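Getting the Family Stories Down Before They Wander Off

My grandfather could tell a story about a borrowed goat that lasted from the soup to the coffee, and I can give you maybe four sentences of it. I was eleven. I figured he'd be telling it forever.

So now I collect them. I've been at it for a few years, mostly at my own kitchen table and other people's, and I've made pretty much every mistake a person can make with a recorder and a pot of tea. A few of you asked after my February post how I go about it, so I've put my habits in one place.

Don't call it an interview

The first time I sat my aunt Tharushi Miah down and told her I wanted to "do an interview," she went and changed her blouse and then answered everything like she was renewing her passport. Where were you born? Such and such. What was school like? It was fine. We were finished in no time and I had nothing!

The next visit I brought a bag of green beans and asked her to help me trim them. By the bottom of the bag I'd heard about the teacher with the whistle, the flooded bicycle shed, and a cousin who got engaged to the wrong brother for most of a summer. Hands busy, mouth open. Peas work too, or mending, or sorting buttons. Anything crunchy is bad for the recording, so skip the peanuts.

Start with trouble

"Tell me about your childhood" is a terrible question. It's too big and people freeze. Ask who got in trouble the most. Ask what they broke and who got blamed. Ask what the dog did. My list on the inside of the pantry door goes something like this:

What did your mother say when she was really angry?
Which neighbor were you scared of?
What did you have to eat that you hated?
Who in the family couldn't keep a secret?
What did you do on the roof?

That last one was a joke when I wrote it, and you would be amazed how many people did something on a roof.
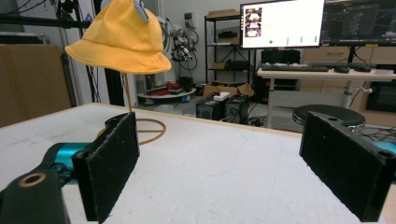 Then once they're rolling, hush. I'm bad at this. I hear a pause and I want to fill it with a story of my own, and on my early recordings you can hear me doing it over and over (I sound like a parrot). A pause usually means they're looking for the next bit. Take a sip of something. Count the beans.

Recording without fuss

I use my phone, face down on a folded dish towel. The towel matters more than the phone does, or you'll get every spoon and elbow that touches the table. Turn off the fan. Put it in airplane mode so nobody's pharmacy calls in the middle of the good part. And please tell people you're recording! Set it going, say so, and carry on with the beans. They forget after a few minutes and you've been fair about it.

Say the date and who's there at the start, out loud. I have a lovely half hour with three voices on it and one of them belongs to a lady I cannot identify. She's very funny. If you're related to me and you know someone who once sold a piano to a priest, call me.

Photos as bait

If a talker won't talk, get out the photo box. Only put out a handful at a time, though. I once tipped the whole thing onto the table for my great-uncle Prasanna Weerasinghe and he spent the afternoon stacking them by size.

Write on the backs with a soft pencil, on a hard surface, pressing lightly. Ballpoint dents the front and felt tip can come through. The slick modern prints won't take pencil at all, so those go in an envelope and I write on the envelope BEFORE the photo goes in. Names left to right, the place, and who told you. I always put who told me, because Prasanna and Tharushi do not agree on a single wedding.

Typing it up

Do it the same week. You'll remember the hand gestures, and half of any good story is in the hand gestures. I don't type out every um, but I leave the grammar alone and I leave the odd words in. If she said "he went like a hen," then he went like a hen.

I used to polish. I'd turn a perfectly good story into something with a moral, and when I read one back to Tharushi she said, very politely, that it was nice and whose was it? I typed it again the way she'd told it. It came to 1256 words and I haven't touched it.

When two people tell the same story differently, keep both. I put them one after the other with the names on top. The tale of the night somebody painted the Liyanage family's gate has two culprits in our house and I'm not going to be the one who settles it.

Keeping the paper happy

Kitchen advice at last: don't store any of this in the kitchen. Or the attic or the basement. Mine lives on the hall closet shelf, in a lidded box, away from the water heater. Take off the rubber bands and the rusty paper clips first, they eat into everything. No sticky tape on tears, ever. No sticky album pages either, and if your photos are already in one, slide a length of plain dental floss behind them with a gentle sawing motion. Go slow. If one won't budge, leave it where it is and take a picture of the page.

For musty letters, I stand them in an open box inside a bigger closed box with a dish of baking soda in the bottom, not touching the paper, and leave them a week or two. It takes the worst of it off. Anything with fuzzy mold goes in a bag by itself, away from the rest, until you can ask somebody who knows paper.

And make copies. One on the computer, one on a little drive in a drawer, and one printed out and mailed to a relative who lives somewhere else. My cousin has ours, in a folder she labeled GOAT ETC.

Next month I want to do recipe cards, the ones with butter all over them. If you have a trick for reading faded pencil, put it in the comments, I've got a fruitcake I can only make out down to the raisins.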